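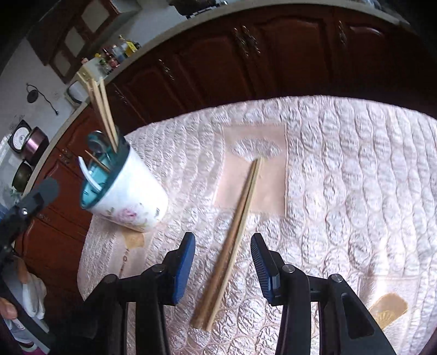

The ferry to Rarside left at six in the morning, and Mohammed-Awal Zakaria missed it by the length of the pier. He stood with his bag and watched it go. The next one was on Wednesday.

He walked back up to the Kikuchi, where he had paid his bill twenty minutes before. The woman at the desk gave him the same key.

"Your bed's still made wrong," she said. "I haven't been up."

He called his brother from the hall phone.

"They can't hold the funeral," his brother said. "You know that."

"I know."

"Were you late, or did you let it go?"

Mohammed-Awal looked at the floor. He had woken at four. He had sat on the bed with his shoes on for up to two hours, and then he had walked slowly.

"I was late," he said.

His brother was quiet. A dog barked on the other end, and he knew which dog it was and which gate it was barking at.

"She left you the boat," his brother said. "It needs paint."

"What color is it now?"

"Green. You painted it."

He had forgotten that. He asked how much paint it would take, and his brother told him two cans, maybe three.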